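Robot arm taking over board loading at my job, what happens to the rest of us?

Posted by Dayana Benavides

Hi all! I work second shift at Undwood, 16 of us on the assembly side. In August they're bringing in an arm from Getix to put the small parts on the mounting boards, which is pretty much what I do all night (500 parts on a good one). My lead says no layoffs, just "new duties," and won't say what those are. Has anybody been through this? Should I be asking for training now or wait and see?

Tracey Clegg

Ask now, and get it in writing!! We had the same thing at Redberg and the folks who spoke up first got the setup jobs. My hands quit hurting after a month, so that part was great. What I didn't expect was how much quieter the shift got – we used to talk across the bench all night and now everyone's watching their own station.

Teófilo Cuervo

depends on your boss. mine said no layoffs too and then just didn't replace people who left

Mercedes Londoño

I moved from hand loading to tending the arm two years ago, so maybe this helps. My target went from 500 to 600 a shift and I fought that one, because the arm still needs a person for jams and part changes. Ask who sets the number and whether stoppages count against you. Also ask about pay grade, mine only went up after I brought it up twice. The work itself is mostly watching the light blue part line up with the slots on the gray board, and knowing when to step in. 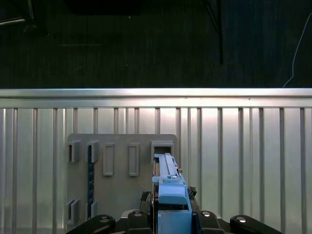 Things I'd ask your lead before August

Who trains you, and is it on paid time? Who is allowed to stop the arm? What happens to your bench if it's down for a whole shift? Write the answers down and keep a copy at home.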